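Looking after soccer boots and kit at home: what's worth doing

Most advice about washing soccer kit seems to come from people who sell something to put in the wash. I have played Sunday league on some of the worst fields going and washed for two kids on top of that, so I've had plenty of chances to try it. Very little of it earned its place on the shelf.

Boots first. Bang them together outside, soles facing, while the mud is damp. Dried mud comes off too, but it takes longer and ends up in the hallway. An old dish brush and cold water will do the rest. The special boot brushes with the plastic spike on the end are fine, only a blunt table knife gets between the studs just as well.

Stuff them with newspaper and swap it after 2 hours. Do not put them on the radiator. I used to think this was fussing until the sole of my left boot peeled away at the toe one January. Glue doesn't like heat. Darragh Mulligan, who kept goal for us at Gilmartin, swears by a hair dryer on the cool setting. I timed it against newspaper and a draft and gave up on the hair dryer.

White vinegar is supposed to fix everything. It does help with smell in shin guards: half water, half vinegar, wipe, leave in the open air overnight. For grass stains I found it did next to nothing. Plain dish soap, rubbed in with your thumb and left for the length of a TV show, beat it every time.
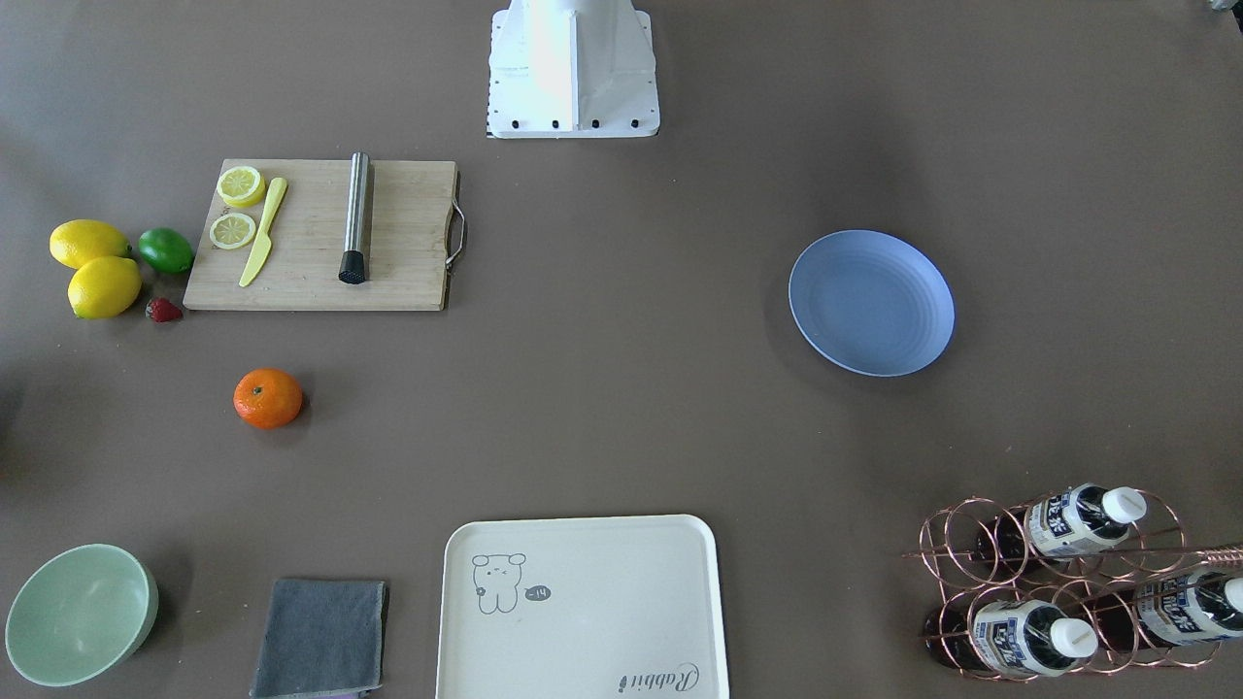
Should you wash goalkeeper gloves in the machine?
Wash them by hand in lukewarm water with a little mild soap, press the water out without wringing, and dry them flat in the shade. The machine twists the latex on the palms and it starts to crumble.

Printed names and numbers are where people lose money. Turn the shirt inside out, wash it cool, skip the dryer. Fabric softener is a waste on any shirt that's meant to carry sweat away - it leaves a coating, and then you wonder why the thing smells again by the warm-up.

Svenja Reisinger runs the kit bag for the Pestwood under-tens and told me to freeze smelly socks. I tried it for a month. You get cold socks, and once they warm up the smell comes back. Wash them inside out and don't leave them balled up in the bag until Monday.

As for waterproofing sprays, I bought a 200 ml can and treated one boot of a pair. On wet grass I couldn't tell which foot was which by halftime. Leather boots do like a bit of conditioner rubbed in now and then, a thin coat, wiped off after. On synthetic boots I would save the cash and put it toward spare laces.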